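Thursday, by Ilango Varghese
3 comments

The batch I'm on now is mirrors. I record household tasks with a head camera for a learning system, and after a month of countertops and folded towels I asked to be moved to glass. The project is called Statley. A finished episode is one surface, start to end, with both hands in view as much as I can manage.

My quota for the week is 22 episodes and by last night I had 12 I would keep. The usual reason for dropping one is that I look down at my feet or at the clock, and then the hands are gone for a stretch. High corners are slow because I have to tip my head back and work with my arms up.
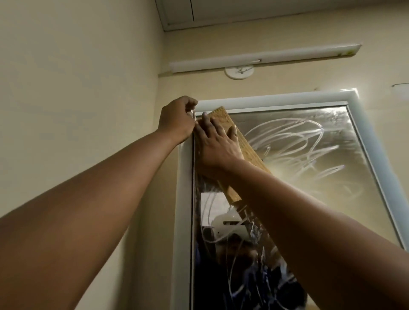
Top left corner of the bathroom mirror, board against the glass.

Mirrors are hard for the model for the same reason I wanted them. It sees marks on the glass and it also sees the room and me behind them, and it has to learn which of those belong to the surface. The early checkpoints went after reflections. I don't know yet if more examples will fix that, but the mirror set was two short sessions before this, so there wasn't much to learn from.

A few things I changed this week. I stopped narrating, and I put the task label in before I start. I also let the mistakes stay in if I recover from them, which Benis asked for. If my hand slips and I put it back, that goes in with a note.

Next up is the kitchen window, then the shower door if my shoulders hold up. I'll post the drop rate when the batch closes.

2 shares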